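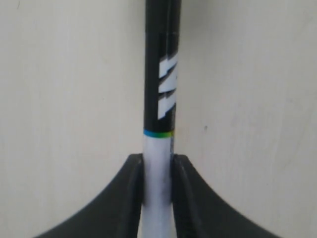
The Plallow is a dry-erase planner for the kitchen wall, with a month grid on the left and a blank strip on the right for lists. I bought mine in May to replace a paper calendar that had run out of room. I'm picky about what hangs where I eat, and most family planners come covered in flowers, owls or chalk-style lettering. My taste runs more to a black and white barrel with one thin band of blue going to green where the two meet, and the Plallow is close to that. The surface is white, the grid lines are pale gray, and there is a green strip across the top for the month. That's all the decoration there is.

It cost $70 from Umico, shipping included. The box has the board, a hanging rail, a bag of screws and wall plugs, a cloth, and a sheet of sticker dots I haven't used. No pens come with it. You need your own, so add that to the price.

Hanging it

The board is 23 inches tall and wider than I expected from the listing, so measure the wall first. I had planned to put it next to the fridge and had to move it to the wall by the back door. The rail goes up with two screws and the board drops onto it. My walls are old plaster, and the plugs supplied were too short to hold. I used longer ones from a drawer and it has been solid.

The bottom edge isn't fixed to anything. If you lean on the board while writing in the lower rows, it knocks against the wall. I stuck felt pads on the back corners and that took care of it. For this money there should be pads in the box.

Writing on it
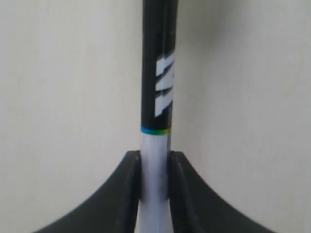
Slim barrel, glossy black on top with slanted white strokes down one side.

The day squares are a decent size. I can fit three short lines in each with a fine tip. A broad tip fills the square with one appointment, and by the second week the whole month looks like shouting. I'd go with fine tips for the grid and keep a broad one for the list strip, where you want to read "eggs" from across the room.

The printed lines sit under the coating and haven't faded or rubbed off. I was worried about this after owning a Zeng board a few years ago. It was half the price and lost most of its grid to the eraser within one school year.

Pen color matters more than I thought it would. Black and blue read well from the table. Green is fine up close. Orange I gave up on, it disappears under the ceiling light in the evening.

Wiping it clean

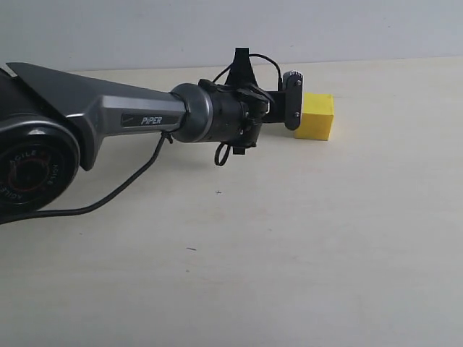 Fresh writing comes off with the cloth in one pass. Writing that has been there all month takes more work. I left one note up for 70 days to see what would happen (the vet's phone number, in black) and the dry cloth took off maybe half of it. A damp paper towel got the rest, and there was a faint gray shadow that went away after a second go with plain water. I haven't needed a spray cleaner.

Red is the exception. It leaves a pink smear if you wipe it dry, and the smear spreads. Start with a damp towel and it's fine.

The cloth itself is poor. It was gray by the second month and shed lint after one trip through the washing machine. An old T-shirt does the same job.

The pen tray

A shallow tray clips on under the board. It holds four pens lying down, and fatter ones roll off the front lip if someone shuts the back door hard. Mine have gone behind the shoe rack more than once. The clips are also loose, and they let the tray slide sideways until it sits at the far left.
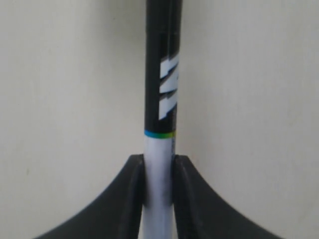

I ended up taking the tray off and putting the pens in a mug on the windowsill. Plallow sells a deeper tray separately, in the same green. I haven't tried it, and I'm not keen on paying extra for a part that should have worked the first time.

The list strip

This is what I use most. It has no lines, so it can be groceries one week and a packing list the next. When we went to Rurnura for a few days in the summer I wrote the whole packing list on it and wiped things off as they went in the car. My only complaint is that it's narrow. Anyone with large handwriting will be breaking words in half.

Good: clear grid, strong coating, plain looks, easy to hang on most walls.
Bad: no pens, loose tray, short wall plugs, cheap cloth.

Four stars out of five. I would buy the board again and throw the tray straight in the recycling.

Updated 11th October: one of the felt pads fell off and I replaced it. Everything else is the same.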